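Ticket 454 — Warkside cell, push data, episodes dropping out

Reported: 43 episodes from the morning run have no end label. Arm and blocks look fine. The instruction text is saved, but the stop time is blank.
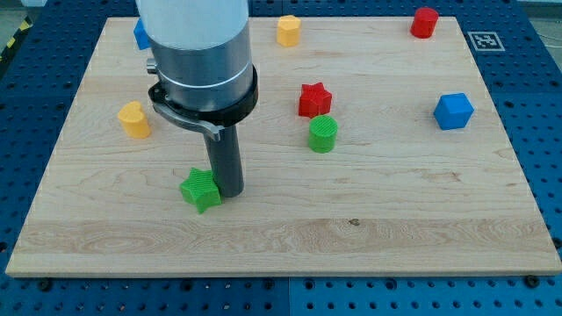
Checked the logger first. It closes the file after 12 seconds without a new instruction, and the longer pushes go past that. Raised the limit and ran 11 more — all labeled.

Still open: relabel the old ones by hand or drop them. Waiting on Gralwood.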